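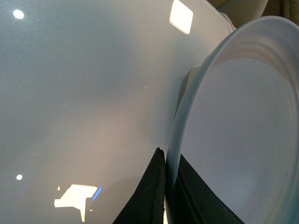 Zakthorpe Robotics Club > Build Log

Search this notebook Go

Entry 9: breakfast task, plates first
7/2/19

Great session! Fatemeh Mazandarani and I had the arm (we're still calling it Eno, the name stuck) on the breakfast task from the time we got the keys, and I'm writing this up before I forget which settings went where.

Grip. I'd been closing the fingers far too hard on the rim. Dropped the close value from 1051 to 702 and the plate sits so much better, with hardly any of that slow twist we kept fighting in March. Fatemeh wants to try 400. I think that's too low for anything with a slick rim, but it's a quick test and I'd love to be wrong.

Approach angle. Coming in from straight above is fine for a plate standing on edge. For one lying flat we need to tip the wrist and get one finger under the rim, and my code for that is ugly (sorry, Bianka). It's on the branch called gal-wrist, after the Gál handout we all worked from.

Wrist camera. Shiny plastic is still our big headache. The ceiling lights bounce off it as hard white spots, and the rim finder loves those spots more than it loves rims. Fatemeh's idea is to throw out any bright blob that slides across the surface when the wrist moves a little. So simple, and I can't wait to code it.

Table layout for the full run: plate on the left, toaster on the right with the bread in, lots of clear tabletop between them so the arm has room to swing. The tabletop is glossy too, so the head view gets the same light spots. Same filter, I hope.

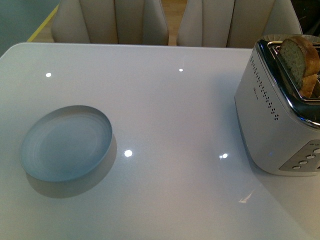 Next time

- Try close value 400, plate only, low lift
- Write the moving-blob filter and run it on both cameras
- Teach the bread pick: come in from the plate side, stay clear of the chrome top
- Ask Bianka Szilágyi if the Wundow logger can save wrist and head views with one clock
- Clean up gal-wrist before anyone else has to read it

Filed under: Student projects, Grippers, Breakfast task
Last updated 7 months ago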